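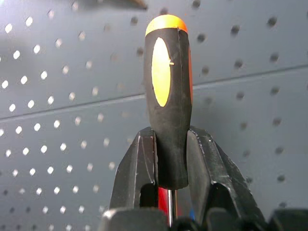

*Princess Javier, bench lead, Lumbao workshop*

## 4. Handing over the screwdrivers

I used to walk to the pegboard all shift long for the orange and black driver. Now Riker fetches it and I stay on my stool (my knees are thrilled!).

1. Clear your bench mat, then press **Fetch** on the Flalonon panel.
2. Wait for the arm to stop and the light to go green. Give it 2 seconds more.
3. Take the driver by the orange cap, then tap **Release**.
4. When you're done, set it back between the fingers, handle in the grip, and tap **Return**.

> **Caution:** Don't tug before you've tapped Release. Keep sleeves and lanyards well clear.

**Note:** Grip force is set to 8 for rubber handles. If you want it changed, come and see me and we'll try it together.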